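Thread on how I spent a large part of December arguing with a function called is_grasping(). It returns a boolean. It had opinions.

Background for people who don't live in this: at Vistent we train two-handed manipulation policies from demos recorded with hand-held grippers. One gripper in each hand, a wrist view from each, put things in the box. My part is everything between the recording and the training run, so when something is wrong it's wrong in my folder.

The piece that matters today is the segmenter. It takes a long recording and cuts it into chunks: reach, grasp, move, release. The planner trains on the chunks. If the chunks are garbage the planner learns garbage, very confidently, at some expense.

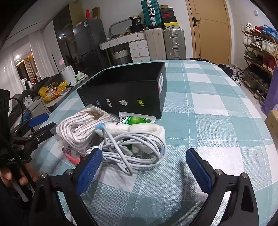
Box, bagged rope, a knot of white cables, two grippers. The segmenter's least favorite table.

The original segmenter was mine and it was four lines long. Jaw width goes down, jaw width stops going down, jaw width is more than zero: congratulations, you're holding something. It worked beautifully on mugs. I was proud of it. I put it in a slide.

Mugs are a very forgiving object. A mug has one width. You close on it, you stop, the curve goes flat, everybody goes home.

Rope in a plastic bag has as many widths as you have patience. You close, it gives. You close more, it gives more. It settles. You lift, it settles again. The curve looks like a playground slide designed by a lawyer.

So my four lines would say grasp, no grasp, grasp, no grasp, grasp, all on the one bag. I ran it over 898 episodes of soft-object packing and it reported 3,158 grasps that lasted less time than a blink.

Mesfin Abdella looked at the histogram for a while and asked if we had maybe hired a hummingbird.

Attempt one: smooth the width signal. Classic. The blinks went away, and so did the releases, which got smeared late enough that the planner thought you let go of a thing on your way to the next thing. I have seen people pack a car like that.

Attempt two: hysteresis, meaning one threshold to enter a grasp and a looser one to leave it. Better! Then somebody has to pick the thresholds. I picked them. I picked them again. By the third evening I had a config file with a section per object, and I realized I was hand-writing a very bad neural network in YAML.

Attempt three: ask the camera. The wrist view is sitting right there looking between the fingers, so let perception decide if something is in the jaws. We had a small contact classifier lying around called Golestani (don't ask, there was a naming poll) and I wired it in over a weekend.

Golestani's review of clear plastic: no comment. A shiny bag with light bouncing off the middle gives it very little to hold onto, and its confidence wandered around the 0.5 mark like a tourist.

In its defense, the training set was mostly mugs. I know who made the training set. We've spoken.

What I wanted was to see the width curve, the classifier score and both wrist views on one timeline, scrubbing together. We have a replay tool for this, Pondonden. Pondonden could show you any two of those. Asking for the third one closed the window without an error message.

I spent two days fixing the replay tool so I could spend ten minutes looking at the data. If you have a job like mine you already know that's a normal ratio, possibly a good one.

First clip I opened with everything lined up, I noticed the left and right grippers disagreed about what time it was. Left hand steadies the box at the same moment right hand lets go – except in our logs, the left hand was steadying a box for an event that hadn't happened yet. Very considerate of it.

The offset was 504 milliseconds. Constant, every episode in that batch. Half a second is forever. In half a second the planner has already learned that box-steadying is a form of prophecy.

Cause: our importer, Flilport. When a stream started with a dropped chunk, it stamped the first surviving frame with the session start time and carried on as if nothing was missing. One default argument. The commit message says "simplify timestamps". I would love to blame someone for it but the tool puts names next to commits and I can read.

Fix is boring. Use the device timestamps, align the two streams on a sync signal at the start, refuse to import if the residual is too big. Refusing to import is the most useful feature I've shipped this year. 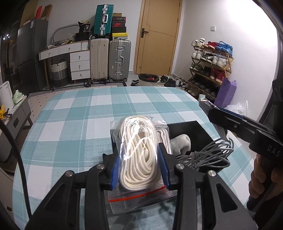 Anyway, with the clocks agreeing I went back to the segmenter, and a good chunk of the hummingbird problem had shrunk, which was annoying after all that YAML. Part of the jitter in the two-handed clips came from the classifier scoring a frame against a jaw width from half a second earlier.

The rest was still real. Soft things are soft. So the current version does what I should've done at the start and treats it as a sequence problem: a tiny hidden state model, two inputs (width and the Golestani score), and a penalty for changing your mind. It's allowed to be unsure. It is not allowed to be unsure five times in a row about one bag.

Ikhsan Tuhumury's contribution was to point out that jaw velocity is more useful than jaw width for the release, since people open their hands fast and close them slowly. Took me an afternoon to add. Improved release timing more than anything I'd done in two weeks. I have thanked Ikhsan in a tone he described as "flat".

Things still broken, for the record:

Cables. A loop of cable can be in the jaws, near the jaws, or draped over the jaws with no intention of going anywhere, and the score looks pretty much alike for all of them.

Handovers between the two grippers. The model runs per hand, so a handover is one hand releasing and another hand grasping by what it believes is pure coincidence. A joint model is next. I've been saying next for a while.

Plush. The pads sink in and the velocity trick gets mushy. I'd rather do ten cables than one stuffed animal.

Also Pondonden now shows four tracks at once, and if you ask for a fifth it closes the window. There's an error message this time. It says "no".

Someone asked if we'll release the segmenter. The code, probably, after I delete some comments. The thresholds YAML is being kept in a folder named old_DO_NOT and will be read at my retirement.

Someone else asked why not just label the grasps by hand. We did, for a test set. I did 60 clips and disagreed with myself on nine of them when I redid it after lunch. is_grasping() and I are on better terms now.

Retraining the planner on the re-cut chunks overnight. Mesfin has asked me not to stay up watching the loss curve. It's 1:40 a.m. and the loss curve is fine, thanks for asking.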